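Furniture and Materials, Week 6
Reading a tabletop: grain, figure and sales talk

Bring your notes from last week on moisture. We won't repeat them, and you will need them for the second half.

Where we got to

Last week's showroom exercise produced a lot of confident answers. Most of you wrote "solid oak" beside the Divilia dining table because the tag said "oak". The tag did not say solid. Read it again. A tag that names a species has told you the colour the seller wants you to think of, and possibly the species of a very thin layer on top. Treat it as a claim to be checked.

What grain can tell you

Straight, close lines running the length of a board usually mean the cut passed across the growth rings at a steep angle. Arched or looped lines, one nested inside the other, are called cathedral figure. They show up when the cut runs closer to parallel with the rings. One board can carry both, with arches in one area and straight streaks beside them. Students often take this for two boards joined. Look for an actual glue line before you write that down.

What grain can't tell you

Cathedral figure is often quoted as a sign of solid timber. I don't accept this, and you shouldn't either. Veneer can be sliced to show exactly the same arches, and printed surfaces copy them too. The Bavby catalogue calls its figure "nature's signature", a phrase that could be stuck on a photograph of wood without changing a word.

Better evidence, in the order I would look for it:

End grain. Does the pattern on the face carry on over the end of the board in a way that makes sense?
The underside. Same species, same direction, or something else altogether?
Repeats. Does a distinctive loop turn up again further along?
Old damage. A chip at a corner often shows what is beneath the surface. Please don't make a new one.

If you can't get at any of these, write "not determined". You will not lose marks for it. You will lose marks for guessing.

Colour and sheen

Pale timber is hard to judge under overhead light. A patch near a window can look nearly white while the rest of the same top reads as warm beige. That tells you about the light and very little about the finish. The Dekgate care leaflet advises owners to look for "healthy lustre", and I have yet to work out what an unhealthy one would be. Move your head, look again from the other side, and see whether the pale area moves with you. If it stays put, you may have wear or bleaching worth recording.

Be wary of colour names as well. Blond, honey and natural are shop words. None of them identifies a tree.

For next class

Choose a table at home or on campus and write one page on its top. Keep what you observed in one column and what you concluded in another. Tzanetos, chapter 12, has a fair section on veneer cutting, though the durability claims near the end have no source that I could find. Skip those.
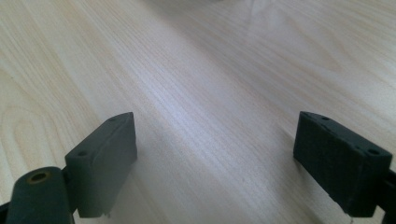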